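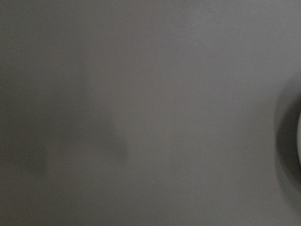
How long should I leave the arms powered before setting the zero position?
Eleven minutes, with both arms parked and the brakes off. Setting it cold gives you a zero that will wander by lunchtime.

4. Setting up the table (Wasine two-arm build)

Do section 3 first. If the bases still rock when you lean on them, you have not done section 3.

4.1 Turn the supply off at the wall. The switch on the power box is a suggestion.

4.2 Set each shoulder joint to its parked angle by hand and tighten the clamp until it stops arguing.

4.3 Run the cable for each gripper back along its arm. Leave enough slack at the wrist for a full turn in either direction, then add a bit more.

NOTE: Cable ties go on loosely until 4.8. Everyone pulls them tight at 4.3 and everyone buys more cable ties.

4.4 Power up and open the Weerakoon panel. Both arms should be listed. If only one appears, swap the two data leads and look again. If the other one now appears, you have a bad lead. If neither appears, go back to 4.1 and turn it on at the wall.

4.5 Set the speed limit to 40 per cent. It stays there for the rest of this section, however well things are going.

4.6 Jog each gripper down over bare table and stop at a clearance of 210 mm. Save the height as HOVER. The panel accepts HOVER, Hover and hover as three separate positions, so pick one and write it on the wall.

CAUTION: Keep your hands and your tea outside the reach of both arms while jogging. The stop button works on motors. It does nothing for tea.

4.7 Put something light on the table and close one gripper on it at the lowest force setting. Raise the force one step at a time until it holds.

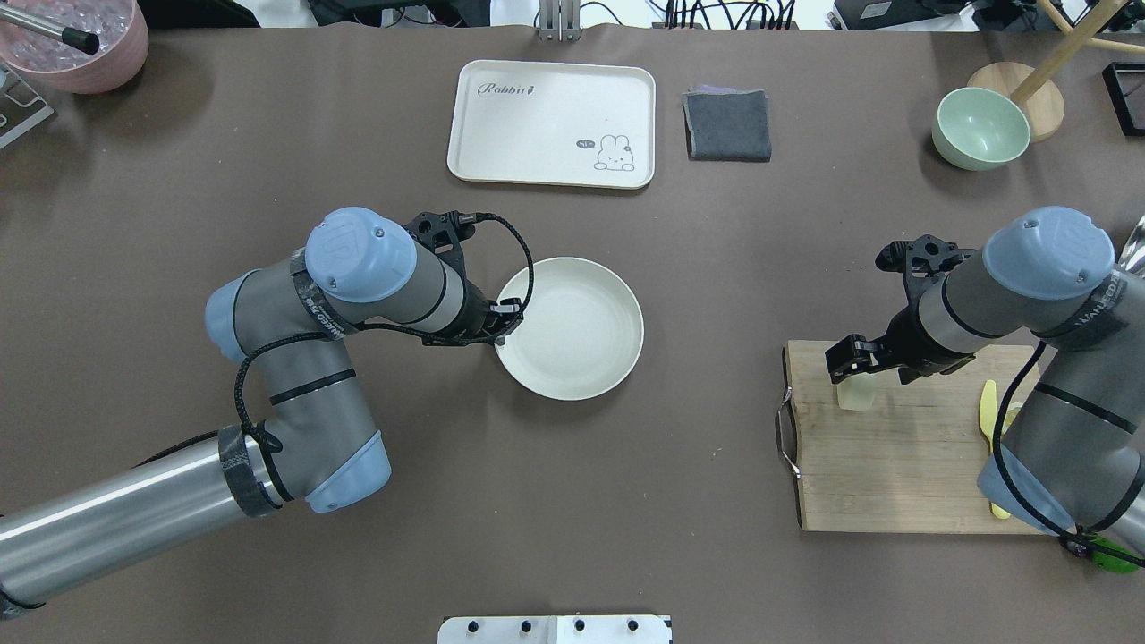 Fig. 4b. Right-hand gripper closed on a small yellow piece at the cutting board.

4.8 Move both arms through the whole of their reach, one at a time, and watch the cables. Now tighten the ties.

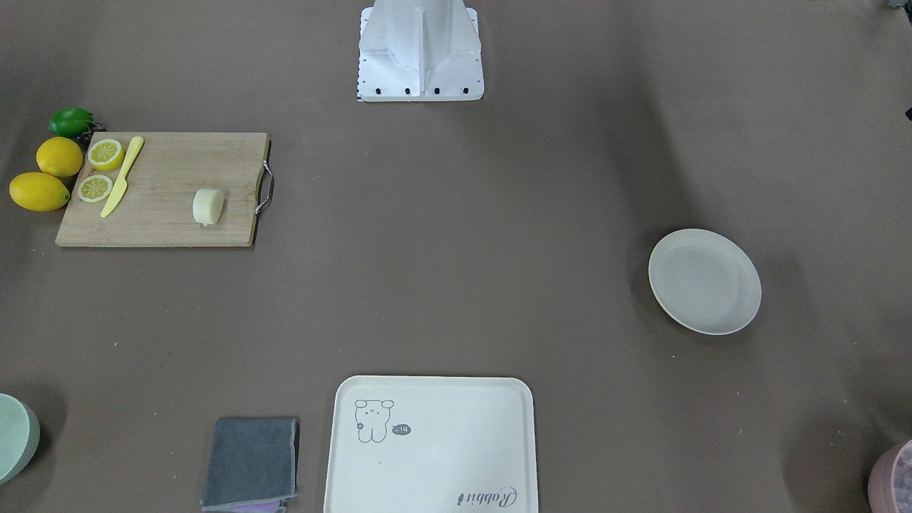

Fellik build notes, Gutberg shared workshop. Last edited February.

4.9 Laying out for the kitchen test

Put the cutting board flat and leave the metal handle where you can get at it. The plate starts empty. Leave a clear stretch in the middle of the table - both arms will want it, usually at the same moment.

Save the layout under a new name. There are already 11 called "final".

NOTE: If the tray gets nudged during a run, stop and put it back before saving anything.

4.10 Park both arms, then go on to section 5 (Teaching a pick).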